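机器人干杂活

本条目讲的是机器人能不能做家务和小车间里的零碎活，比如收桌子、分零件、叠毛巾、洗碗、倒垃圾、把东西放回原处。焊接、喷漆、码垛这些在大厂里早就交给机械臂的工序不在讨论范围里，站里另有条目。我写这一条的时候尽量按百科的格式来，不过我在小车间里跟机械臂打了好些年交道，有些地方忍不住要讲自己的看法，大家看到“我觉得”三个字就当是编者按吧。

最近一次大改：2022年3月15日。

名称和范围

“杂活”这个词没有严格定义。英文资料里常见的是chores，中文有人译成家务，有人译成零活，我偏向“杂活”，一来车间里也用得上，二来听着就不大值钱的样子，很贴切。Iwona Szulc在本条目的讨论页里提过一个分法，我一直沿用：凡是东西的位置、朝向、种类事先没有固定下来，而人不用想就能做的，都算杂活。按这个标准，把螺丝拧进固定夹具里的螺孔属于工序，把散在台面上的螺丝捡回盒子里属于杂活。两件事看着差不多，对机器来说差得远了。

还有一类容易混进来的是专用家电。洗衣机、洗碗机、扫地机都是做家务的机器，而且做得很好，可是它们各管各的一段，中间的搬运还是人来。衣服要人放进滚筒，碗要人码进碗篮，椅子要人挪开。这个条目主要关心的，恰恰是这些“中间的一段”。

简史

早期的想法很直接：既然机械臂能在流水线上搬东西，把它搬到厨房里不就行了？流水线上的机械臂靠的是重复，工件每次都在同一个地方，夹爪闭着眼睛去也能抓到。到了厨房，杯子今天在水槽左边，明天在书架上，后天里面还剩半杯茶，这一套就不灵了。

后来相机便宜了，识别物体的软件也好用了，机器开始能“看见”杯子。很多人（包括我！）那阵子特别乐观，以为看见了就等于拿得到。真去做了才明白，看见杯子和拿稳杯子之间还隔着一大截：手指从哪边伸过去，碰到旁边的盘子怎么办，杯子滑了怎么办，夹得太紧又怎么办。

再往后，流行的做法换成了从示范里学。人拿着操纵杆或者带手柄的夹爪，把一件事做上很多遍，机器记下每一刻看到的画面和手的动作，再去摸索其中的规律。这个办法的好处是不用替每一种情况写规则，坏处是要攒很多示范，而且攒的人会非常无聊。我做过，一个下午只干一件事，把东西从桌上拿进箱子，再拿出来，再拿进去。晚上闭上眼还是箱子。

典型任务

收拾台面。把散在桌上的东西收进容器，这大概是研究得最多的一种杂活，难度也最好调。东西大、硬、彼此离得远，就容易；东西小、软、挤成一堆，就难。容器的影响常常被低估，浅盘好说，深箱子就麻烦，因为夹爪本身有宽度，手腕还要转，箱壁会挡路。

分拣零件。车间里最常见，把几种零件按种类分到几个盒子里。认零件现在不算太难，难在零件互相勾着、叠着，一抓抓起来一串。

叠布。毛巾、衣服、抹布都算。布没有固定的形状，抓住一个角提起来，整块布都变了样。毛巾还好，衬衫就很难看，叠出来像被人坐过。

洗刷。碗要转着刷，刷完还得判断干净没有，滑，湿，还反光。我认识的人里没有谁敢把自己家的好碗交给机械臂。

开门、拉抽屉。听着简单，可是把手各式各样，抽屉会卡，门有闭门器。机械臂的路线只要跟门的弧线对不上，两边就较劲。

倒垃圾、换垃圾袋。这一项我单独列出来，是因为几乎没人认真做，大家又都想要。套袋子那一下，要把薄塑料撑开，翻到桶沿外面，连人都常常失手。

从箱子里取放

这是我最熟的一种，多写几句。

从箱子里拿东西，难处几乎都在靠边的地方。东西在箱子正中间，夹爪直上直下，张开，下去，合上，提起来，没什么可说的。东西一靠墙，就没有地方给外侧那根手指了。像灰色方块放在浅青绿色塑料箱里、离内壁不远的时候，一根手指还在箱子里面这一侧，另一根已经在箱壁外头的白桌面上方了，这么直着下去，中间就隔着一道箱壁。

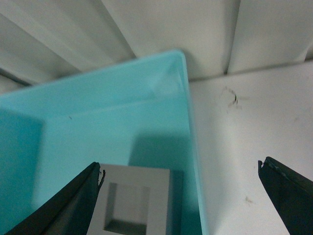
现在的机器人能不能自己把一张乱桌子收拾干净？

要看桌上有什么。如果都是硬的、拳头大小的、彼此分开的东西，容器也摆在够得着的地方，今天的机械臂多半收得完，就是慢，中间可能要人扶一把。要是桌上混着纸片、电线、湿抹布和一碗没喝完的汤，我还没见过哪台机器能不靠人从头收到尾。

接着说箱子。对付靠墙的东西，大致有几条路可走。最省事的是先拨后抓，用指尖把东西往中间推一推，腾出空来再下手。人也这样做，只是做得太快，自己都没注意。麻烦在于拨的力道不好拿捏，轻了不动，重了一下子冲到对面的墙边，等于白忙。圆的东西更糟，拨完还会滚。

第二条路是换个方向夹。夹爪转九十度，两根手指顺着墙的方向排开，谁也不用挤进墙缝里。长条形的东西要看它怎么躺，方块最友好，转过去照样夹。机器要学会这一招，示范里就得有人这么转过，要是示范的人图省事，总把东西摆在中间，它就一辈子不知道手腕还能这么用。

第三条路是从里面撑。有孔的零件，手指伸进孔里往外张开，也能提起来。这法子听着聪明，用起来挑零件，孔太浅就挂不住，孔太小手指进不去。Lachlan Matheson很喜欢这种抓法，我不太喜欢，我们为这个吵过好几回，至今没有结果。

吸盘算第四条路，光滑的平面一吸就起来，管它靠不靠墙。可是吸盘拿不了带网眼的、毛糙的、软塌塌的东西，而且要气源，泵一响，屋里谁都别想打电话。在仓库里没关系，在家里我是不乐意的。

夹具与手指

两根手指的平行夹爪是干杂活最常用的“手”。便宜，结实，控制起来简单，张开多大、夹多紧，两个数就说清了。五根手指的仿人手当然好看，展会上总围着一圈人，可是关节多，坏起来也快，修一次的时间够我用两指夹爪干完一个星期的活了。

手指的末端是消耗品，这一点新手往往没想到。天天在桌面和箱底上蹭，指尖的边角会磨，贴的软垫会起毛、卷边、开胶。一开胶，夹爪合上时两边就不齐，薄东西会从缝里溜走。我的习惯是开工前用手指摸一遍，有翘边就先换掉。有人觉得新垫子和旧垫子混着用没什么，我遇到过学习出来的程序在旧垫子上好好的，换了新垫子反而老是夹滑，折腾到晚上才想起来白天换过垫子……所以换垫子也要记在本子上！

指尖的形状也有讲究。宽而平的，拿盒子和方块稳当，捡细小的东西就笨；窄而尖的，捡小件方便，拿重物又容易打转。没有哪一种样样都行。家里的剪刀、筷子、夹子分开放在抽屉里，道理差不多，机器却总被要求用一双手应付全部。

相机的位置

相机一般有两处可装，一处是固定在架子上，看得到整张台面；一处是装在手腕上，跟着夹爪走。固定的看得全，可是手臂一伸过去就把要紧的地方挡住了。手腕上的看得近，手指、物体、箱沿都在眼前，代价是视野老在变，箱子时左时右，一会儿大一会儿小，有时候只剩一个角。

我的经验是两个都要。只用固定相机，最后那一小段下降全靠猜；只用手腕相机，东西一出视野它就不知道去哪里找了。Shanthi Chowdhury做过一段时间只用手腕相机的程序，办法是让手臂每次先退回高处看一眼再下去，成功是成功了，就是动作像一个总忘了自己要拿什么的人。

光线也得留心。反光的塑料箱、白桌面、朝窗的台子，早上和傍晚完全是两回事。很多实验台后面挂一块素色的帘子，少一点杂乱的背景。这么做对采数据很舒服，对将来进家门可没什么帮助，谁家的餐桌后面也不会是一块素帘子。书架、电视、走来走去的猫，这些都得让机器见过才行。

小件和细件

要问哪一类东西最让机器丢脸，我投细件一票。一截弯了几道的细丝落在白桌面上，人用指甲一挑就起来了。夹爪要做到同样的事，先得看见它，细丝在图像里可能只有那么窄窄一条，再要把指尖下降到几乎贴着桌面的高度，高一点夹空，低一点就顶在桌子上。
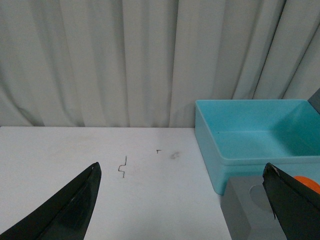
贴桌面这件事，硬手臂尤其吃亏。它的位置控制很准，可是它“认为”的桌面高度和桌子真正的高度总会差一点，桌子稍微不平，这一点差别就够它夹空的了。常见的补救是让手臂软一些，下去碰到桌面就停，顺着桌面滑过去再合拢。带力传感器的手臂可以做得很漂亮，没有力传感器的就靠手指上加一段弹性的东西，土，但是管用。

另一个办法是不夹。用刷子扫，用薄铲子铲，用磁铁吸，或者把桌面上的碎屑往边上一推，推进接在下面的盒子里。我越来越觉得，让机器学人捏细小东西是自讨苦吃，人能捏是因为指腹软，还有指甲，两样它都没有。可是你去看研究论文和演示视频，大家还是喜欢捏，大概捏起来比较像回事吧。

还有一个不起眼的问题：机器不知道哪些东西该捡。桌上一点黑的，可能是零件，可能是碎渣，也可能是笔划的一道印子。人过去抹一下就知道了。机器会很认真地对着一块污渍夹下去，提起来，走到箱子上方，松手，然后报告任务完成。头一回见觉得好笑，见多了就会想把桌子好好擦一遍再开工。

怎样才算会干

评价一台机器会不会干杂活，最常用的是成功率，试多少次，成多少次。这个数看着公道，其实里面的水分大得很，看的时候至少要弄清楚几件事：东西是谁摆的，摆的时候有没有避开难处；失败以后能不能重来；中间人伸手算不算失败；同样的东西训练时见过没有。

举个我手边的记录。Vundthorpe的小车间用一台Tisetier手臂练收台面，攒了3626次示范，之后做了1258次测试，一次就做完、中间没有人碰过的有867次。这个结果我个人觉得相当不错了，可是你换个角度想，谁家要是有个帮手，每收几样东西就要失手一回，你恐怕会请他去沙发上坐着。

而且这867次里头容易的占便宜。记录表后面有备注，凡是东西放在箱子外面、桌子当中的，几乎都顺利；东西靠着箱壁，或者两样东西贴在一起的，就很不好看。Torquil Aitken当时坚持把难的和容易的分开记，我嫌麻烦，还跟他嘀咕过。现在我服气了，合在一起的那个数字什么也说明不了，今天多摆几个容易的，数字就上去了。

速度也应该写进去。很多演示视频是加速播放的，角上有一行小字，不留神就看不见。人收一张小桌子用不了几下，机器每拿一件都要看、想、挪、停，再看。如果是夜里没人时慢慢收，慢倒无所谓，我可以接受早上起来发现它还差两只杯子。可是在车间里，后面有人等着用台子，慢就是不行。

还有一项我希望大家都写，就是人花了多少工夫。准备台面、摆东西、重启程序、把卡住的零件抠出来，这些时间从来不出现在表格里。Struan Dunbar给Voyle的仓库做过一阵子分拣，他的记法很老实，机器干活记一栏，人伺候机器记一栏，头一个月第二栏比第一栏还长。到了11月才算倒过来。

家里和车间的差别

这两个地方常常被放在一起讲，我觉得应该分开。

车间的好处是可以迁就机器。箱子可以统一颜色和尺寸，零件可以先铺开，灯可以装成不晃眼的，地上可以贴线。你花一点钱改环境，就能省掉很多本来要机器去“聪明”的地方。我总跟来问的人说，先别急着买手臂，先看看能不能换个料箱。浅一点的，边斜一点的，底部颜色跟零件差得开的。有时候料箱换完了，手臂都不用买了，人自己干就快了一倍的感觉，当然这是感觉，我没掐过表。

家里就没有这种余地。没有人愿意为了一台机器把碗柜重做一遍，把孩子的玩具统一成方块。家里还有人走来走去，有老人，有小孩，有宠物，手臂得时刻准备停下来。力气大了危险，力气小了又提不动锅。再加上价钱，车间可以算账，顶几个班、几个月回本，家里这笔账怎么算？省下来的是你晚上那一会儿时间，有人觉得值，有人宁可自己边听广播边洗碗。

隐私也有人提。手腕上一个相机，架子上一个相机，整天对着你的餐桌。Makis是一套专门做居家收纳的软件，说明书里写图像都留在本机上处理，我用下来也没发现它往外传什么，不过我不是搞安全的，这话大家听听就好。

失败的样子

百科条目里一般不写这个，我还是想写，新来的人看了心里有数。

夹空。最多见。手指合上了，中间什么都没有，手臂还是照样抬起来走完全程，在箱子上方郑重地松开。好一点的程序会看夹爪合到了什么宽度，合到底就知道没夹着，回头再来。

夹偏。东西夹住了一个角，提起来的时候打转，半路掉了。掉在桌上还好，掉在地上，手臂够不着，只能等人。

推跑。手指下去的时候先碰到了东西，把它推出去一点，再合上就空了，再来，再推。一直推到桌边。我见过一个圆盖子就这么被一路送下了桌子，整个过程非常有耐心。

犹豫。两样东西差不多远，手臂在中间来回晃，拿不定主意。从示范里学的程序尤其爱犯，因为示范的人有时先拿左边，有时先拿右边，它学到的是两者的平均，平均下来就是中间，中间什么也没有。

撞箱沿。提得不够高就往箱子里送，东西或者手指磕在箱沿上，箱子跟着挪了位。箱子一挪，后面的全都不对了。我们后来在箱子底下垫了防滑垫，大家都舒坦了。

放错。拿得很好，送得也很好，进了旁边那个箱子。

给想自己试的人

常有人在讨论页里问怎么起步，我把回过的话整理一下放在这里，省得每次重打。

先选一件特别小的事。“收拾厨房”太大了，“把这个方块放进这个箱子”就刚好。你会嫌它没意思，做上两天就不嫌了，里头的门道够你琢磨的。

桌子要稳，手臂的底座要固定死。夹在桌边的那种底座，用一阵子就松，一松，先前的数据就和现在对不上了。

示范的时候动作要一致，位置要多变。我刚开始正好反过来，东西老放在同一处，手法倒是五花八门。后来定了规矩：先左后右，先近后远，进箱子前抬高停一下。位置则故意乱放，靠墙的、压在箱沿边的、斜着的，都要有。

难的情形多录一些。人天生爱录顺手的，录完心情也好。可是机器真正不会的都在另外那些里头。Iwona Szulc会在开工前列一张纸，贴墙几次、贴角几次、两件挨着几次，录一次划一道，我学过来以后省了好多冤枉路。

失手以后别急着删。录的时候夹空了，重新夹起来，这一段留着，机器能学到“空了就再来”。但是那种手忙脚乱、自己都不知道在干什么的，还是删了吧。

每次录完看几段回放，抽着看就行。我吃过大亏，有一整批录的时候手腕相机的接头松了，画面停在第一张不动，程序一声没吭。要是中午看过一眼，下午就不用重来了。

东西准备几样就够，先别贪多。硬的、不反光的、大小适合你的夹爪的。等这几样都顺了，再加一样讨厌的。我一次加了9样，结果哪样出的毛病都分不清，只好又一样样撤回来。

急停按钮放在手边，这条没有商量。

争议

围绕杂活机器人有些争论，两边的话我都写一下。

一派认为数据够多就行，示范再多一些，家庭再多几户，机器自然就会了，语言和图像那边不就是这么过来的吗。另一派认为动手的事和看图说话不一样，力、摩擦、软硬这些光看画面看不出来，攒再多的视频，手还是没有感觉。我自己在中间摇摆，看到一段好的演示就倒向前一派，第二天上班看到它对着污渍夹下去，就又倒回来了。

另一个争论是外形。要不要做成人的样子？支持的理由是家本来就是给人造的，台阶、把手、水龙头都照着人的尺寸来。反对的说，轮子比腿稳，一条手臂能干的就别装两条。小车间里基本上已经选了后一种，一条臂，一个夹爪，固定在桌边，箱子递到它跟前来。

关于工作岗位，我只能讲我见过的。Voyle上了分拣手臂以后，原来分拣的几位师傅有的去做检验，有的管着手臂，活轻了一些，抱怨换了一批。别的地方什么情况，我不清楚，希望有了解的朋友补充，最好附上出处。

目前的状况

照我的看法，硬的、中等大小的、分得开的东西，放进够得着的容器，可以交给机器，旁边最好有人。靠墙的、叠着的，有时行有时不行。细的、软的、湿的、透明的，先自己来。厨房整体、卫生间整体，别指望。

扫地和吸尘可以放心交出去，这个大家都知道。割草也差不多。

叠毛巾处在一个有趣的位置，能叠，叠得也还整齐，但是你得先把毛巾一条条铺好，铺好之后顺手叠了也就完了。我妈看完视频是这么讲的，我没能反驳她。

待补充

叠布一节需要懂行的人重写，我只叠过毛巾，没碰过衣服。

换垃圾袋一节希望有人提供实际做过的记录，失败的也欢迎。

夹爪软垫的各种材料缺一张对照表，Torquil Aitken答应过要给，我还在等。

吸盘的部分写得偏心了，用惯吸盘的朋友请直接改，改完在讨论页里留一句就好。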